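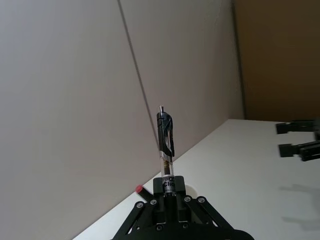
Hakwood Office Services – Stationery and Supplies

Lama Smadi has been in charge of the pen order at Hakwood for long enough that people bring her their dead ones. They leave them on the corner of her desk, sometimes with a note. She tries each one on the back of an envelope before she throws it out.

"Half of them still write," she says. "People press the button, it skips once, and they go and get a new one from the cupboard."

Her section buys for three floors and the Hattar annex. Last year that came to 1,137 pens, nearly all of them retractable ballpoints. The clear ones go fastest. Smadi likes them for a simple reason: the refill shows through the barrel, so there is something to look at before a pen is called empty.

"With a solid barrel you're guessing," she says. "With a clear one you can look at the tube. It doesn't tell you everything, but it tells you something."

Capped pens are a smaller part of the order. She stopped buying them for the front desk after the caps kept going missing, and now they go only to people who ask. Markers are separate again, and the mail room uses most of those.

The clip matters more than people expect. Mohammed-Awal Acheampong works in the mail room and carries a pen in his shirt pocket all day. He has broken a lot of clips.

"The flat ones snap right where they meet the barrel," he says. "If it's got a bit of a curve at the end, it slides over the cloth and you don't have to force it. I'd pay more for that."

He was part of a trial Smadi ran before the last contract. She ordered 400 pens from Mosix and 700 from Ronow, put them out on different floors, and asked people to send her the ones that failed. The Ronow pens came back less often. The complaints were mostly about the button sticking, and a few about labels that peeled and left glue on people's fingers.

"I hadn't thought about the labels at all," Smadi says. "Now I pick at one with my thumbnail before I order anything."

She has tried buying refills. It saved a little money, but only a few people used them, and the box is still on the bottom shelf of the cupboard. Acheampong is one of the few. He unscrews the barrel over a tray so the spring doesn't get away from him.

"I've lost 2 springs, both in the first week," he says. "After that I got the tray."

The next order goes in at the end of February. Smadi wants to cut it back and has asked each floor to empty its drawers first – the meeting rooms too. Anything that still writes should go back in the cup by the printer. The rest can go on her desk.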